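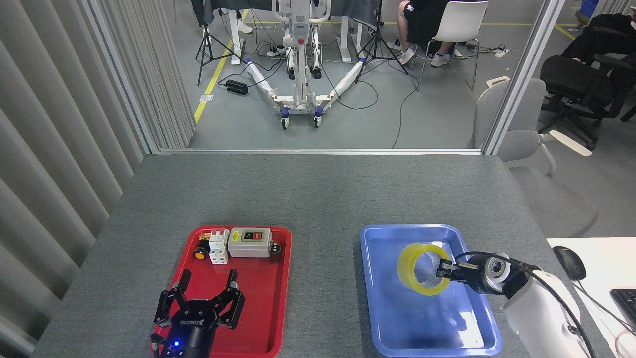
Sorting small control parts on a bench: does packing tape count as a part or a tool?

Plarkano Community Help > Workshop and Stores > Benches and storage
Asked May 17, 2022

brestum_stores

We check returned control parts at a fabric-covered table before they go back to the shelves. The table has two plastic trays on it, red and blue. The written procedure, which I inherited, says that red is for parts and blue is for "other". It doesn't define "other".

A typical small batch has a pushbutton or indicator, a modular circuit breaker, a switch box with a green and a red button, a connector and a few loose fittings. There is normally a roll of packing tape on the table as well. Some people put the tape in the red tray with the components so that everything is together. Others give it the blue tray to itself. When the shift changes, the tape gets booked in as a part about once a week, and it once went to the shelf in a bag with a breaker.

What I would like to settle:

Should the tape be in a tray at all?
Is it better to split by type of item (electrical and not electrical) or by status (not checked and checked)?
Is there any harm in storing a roll of tape flat on top of or underneath parts?

The table is also used as a packing position in the afternoon, so the tape can't be kept in another room. Stock system is Prutura, if that makes a difference. We have 307 part lines in it for this area and no line for tape.

gland_and_locknut

Split by status. Splitting by type looks tidy, but it doesn't tell the next person anything they can't see for themselves. Anyone in a parts store can tell a breaker from a roll of tape. What they can't tell by looking is whether the breaker has been checked.

The arrangement we use:

Red tray: received, not checked. Everything goes in here on arrival, including anything that came in the same box and isn't a part.
Blue tray: checked and ready to bag. It starts empty for each batch and is empty again when the batch is finished.

With that rule the two trays also give you a shift-change check. If both are empty the batch is closed. If there is anything in blue and nothing in red, checking is finished and bagging is not. Write the rule on a card and fix it to the table between the trays. A rule kept in a procedure folder will drift within a month.

The tape is a consumable. It shouldn't be in either tray during checking. Put it on a peg or in a dispenser at the edge of the table and mark the position. If your table has a soft covering, a clamp dispenser may mark it, so use one with a flat pad or fix a short peg to the adjoining desk.

On the harm question: a roll lying flat under parts does nothing to the roll. The risk is to the parts. Packing tape picks up grit on its side faces, where a thin line of adhesive is exposed at the edge of each turn. A connector resting on the side of a roll can pick up a trace of this, and dust then sticks to the contact face. Low risk, but it is an easy one to avoid. Stand the roll on its edge if it must share a tray.

Order of work for a batch like yours:

1. Empty the box into red. Lay the parts in one row along the far edge, smallest at one end. Keep the near half clear for working.
2. Take the breaker first. Check the rating printed on it against the paperwork, operate the lever, and look into each terminal for strands left behind.
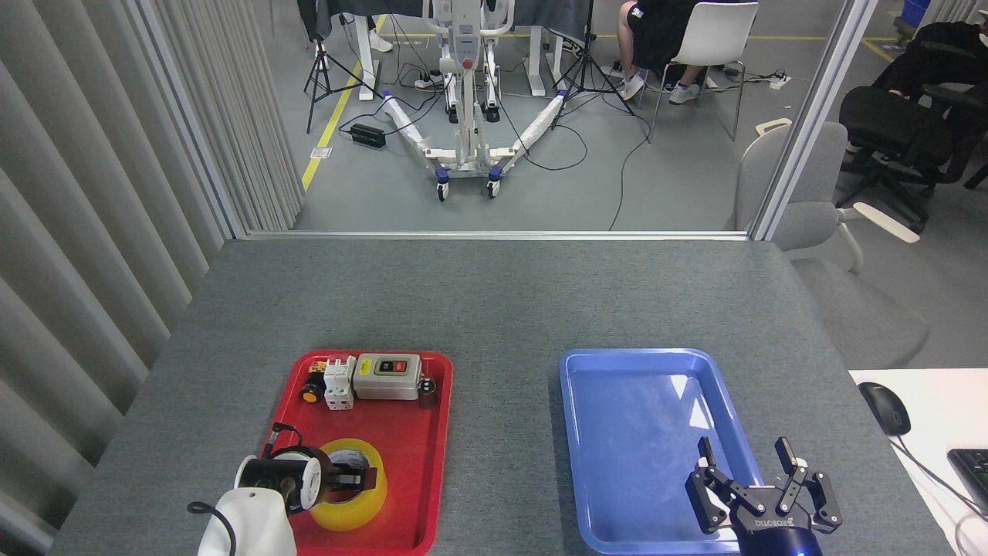

3. Take the switch box next. Press both buttons in turn and feel for a button that stays down. If it has a cable gland fitted, check that the nut is hand tight and leave the gland on the box. A removed gland is a lost gland.
4. Connectors and anything with a lead attached come after that. Coil the lead loosely and put a paper band round it before it goes into blue. A lead left free hooks on to whatever is next to it and pulls it out of the tray when lifted.
5. Indicators and loose fittings last. They are light and they roll, so they should spend the least time in blue.
6. Bag, label, tape the bag shut, book in, and only then start the next box.

If a part fails, don't put it back in red. You then have a tray with two meanings. Use a third container, smaller than the trays and of a different colour, and tag the part with the reason.

For Prutura, add one line for tape as a non-stock consumable. It costs nothing, and if someone does scan the roll the system will refuse to give it a shelf. We set ours up in April and have had no tape on the shelves after that.

prutura_user_111

Agree with most of the above except the row. We stopped lining parts up on arrival. It took longer than the check itself on mixed boxes, and people began to assume that a neat row had already been checked. Ours stay in a heap in the incoming tray.

Also we use the colours the other way round, blue for incoming. Red says "reject" to most of our temps whatever the card says. Doesn't matter which you pick as long as every table is the same.

Tape: hang it up.

escobar_bench

A correction on step 2. Operating the lever on a returned breaker shows that the mechanism moves. It does not show that the breaker will trip, and it should not be recorded as a test. We book ours as "visual and mechanical only" and anything that needs more goes to the test area. If your form has a single tick box called "tested", change the form.

Two practical points about trays.

Glossy plastic trays reflect overhead lighting, and dark parts near the reflection are easy to miss. Cut a sheet of matt card to fit the base. A pale colour is best for black glands and fittings. Ours is 8 mm short on each side so that it can be lifted out and tipped to clear dust.

Limit the number of parts in a tray. We set 20, and large boxes are split before they reach the table. Past that point people start stacking, and a heavy switch box on top of a small indicator is how lenses get scratched.

I would not give the tape a tray under any scheme. If the same table is used for packing later in the day, bring the tape out with the bags and the labels as one kit and put the kit away before checking starts again.

brestum_stores

Thanks. Going with split by status, red for incoming as it is now, blue empty at the start of each batch. The form does have a box called "tested", so that will be changed as well. Matt card is on order. The desk next to the table already has a keyboard and mouse on it, so the tape peg will go at the far end, clear of the mouse lead.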